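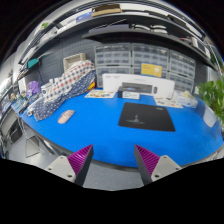 Final Report: Why Our Gripper Kept Dropping Things

Course project, spring term, Dildale campus

So the original plan for this project was a comparison of finger pad shapes. I was going to take the Zelorico hand-held gripper, try it on fabric and small stuff at the bench, log the closing force, and write up which shape held best. I got as far as the first shape. What you're reading is mostly a fault report, and my advisor agreed to let me turn it in as one (thank you!).

The setup

The gripper has two fingers, each one a gray printed bracket with a purple ribbed pad on it. You squeeze a trigger, the fingers close, and a small force sensor behind the left bracket sends a reading to the logger. The same fingers are supposed to go on the arm in the Bomley lab later, so whatever I learned by hand was meant to carry over. I worked at the blue bench because it has decent light and I could leave my stuff out overnight. Folded cloth was the main test item. It's floppy, it bunches up, and it shows a bad grip right away.

What went wrong

The first week was fine. I did 700 grips and the readings looked boring in a good way. Then in March I came back after break and the force reading started to drift. I'd close on a corner of cloth, the log would say I had plenty of force, and the cloth would slide right out. A few grips later it would hold perfectly at the same reading. I blamed the cloth. I blamed the trigger. I spent one whole evening blaming my own hand and taping my thumb in place, which I do not recommend.

The scary one came at grip 1,875. I was lifting a small box of screws, the left finger twisted outward with a pop, and the box went down on the edge of the bench and then the floor. My other hand was underneath. I got a scratch and that was all, but if those fingers had been on the arm, at arm speed, with somebody leaning in to fix something, I'd be writing a very different report. I stopped testing that night and filled in the lab incident form.

Finding it

I took the left finger apart the next morning. The bracket had a crack running from one screw hole toward the pad. You could only see it if you flexed the part, so I'd been wiping it down every day without noticing a thing. With the crack open, the bracket bent before the pad did. The sensor felt the bending and reported it as grip force. That explained the good numbers on the bad grips.

Then the question was why it cracked. Our instructions for the screws said "snug," and I have apparently been snugging like a maniac. I borrowed a Tikkanen torque driver and measured how tight the right finger was, and it was way past what the shop suggests for printed parts. I'd also been swapping pads between sessions, so those same screws had gone in and out 19 times by then. The right bracket had no crack that I could find, but I retired it too.

What I changed

New brackets, printed thicker around the holes, with a washer under each screw head. A torque setting written in the instructions in place of the word "snug." A flex check on both brackets before every session, which takes maybe a minute and is logged with initials. And no lifting anything hard or heavy with a hand underneath, ever.

I also added a check in the logger. Before each session I close the fingers on a foam block, and if the reading is off from the day before, the logger won't start. I tried the check with the old cracked bracket back on, and it refused to start 8 times out of 8. That made my week!

What I'd do differently

I should have stopped when the cloth first slipped at a good reading. The two things didn't agree and I kept going because I wanted my numbers. The grips from after the break are all thrown out now anyway, so rushing got me nothing.

The pad comparison is still undone. The new brackets are on, the first pad shape needs to be rerun from zero, and the second and third shapes are printed and sitting in one of the small drawers. If someone picks this up next term, please read the screw part first.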